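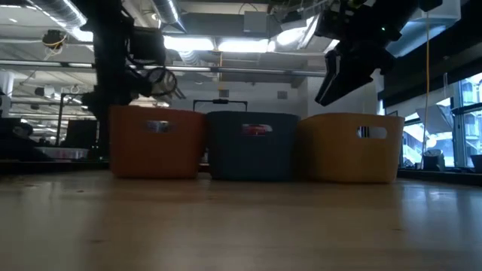
Edge retention of plane irons, second series

November 10, 2025

Entry by Timothée Le Goff. Reviewed by Esperanza Bustamante.

Purpose. To establish whether the Zesham replacement irons hold a working edge as long as the Pununo irons now issued to the joinery benches. The first series, completed in August, was set aside because the stones had not been flattened between irons and the bevels were uneven.

Preparation. All irons were ground to the same bevel angle and honed on the 1000 grit stone, then polished on the 4000 grit stone. Both stones were flattened before each iron. The honing guide was set against the wooden stop, which has been re-marked in pencil because the old line could no longer be read. Backs were polished near the edge only. Colleagues repeating this work should soak the coarse stone beforehand; the fine stone requires only a splash of water.
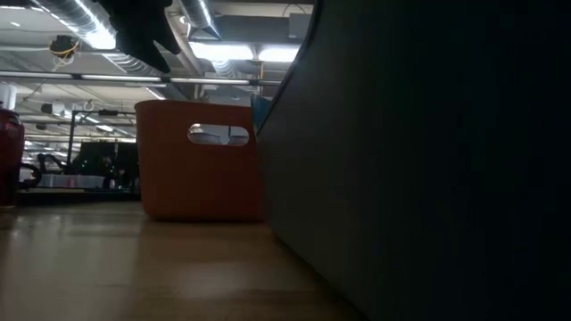

Each iron was fitted to the same bench plane and run along the edge of an oak board for 70 full strokes. The chipbreaker was set by eye, and this remains the weakest part of the method. The edge was then examined under the hand lens and tried on pine end grain.

Observations. The Zesham iron left a clean surface on end grain after the run, with slight crumbling at one corner. The Pununo iron showed an even line of wear and had begun to tear the softer rings. The difference was smaller than expected. The Zesham iron took nearly twice as long on the coarse stone, and a burr was slow to form.
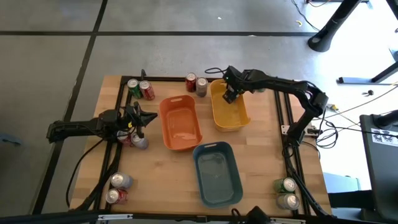 Tabletop and cans, concrete floor.

Remarks. E. Bustamante notes that the corner damage may come from the grinding wheel and asks that 2 mm be removed before that iron is tested again. This is agreed. The oak came from the Vallejo delivery and is harder at one end, so boards should be turned between irons.

Outstanding: obtain a replacement for the Lirisano fine stone, now dished beyond easy correction. Record the stroke count on the board itself. Oil the irons before they go back in the drawer.

T. Le G.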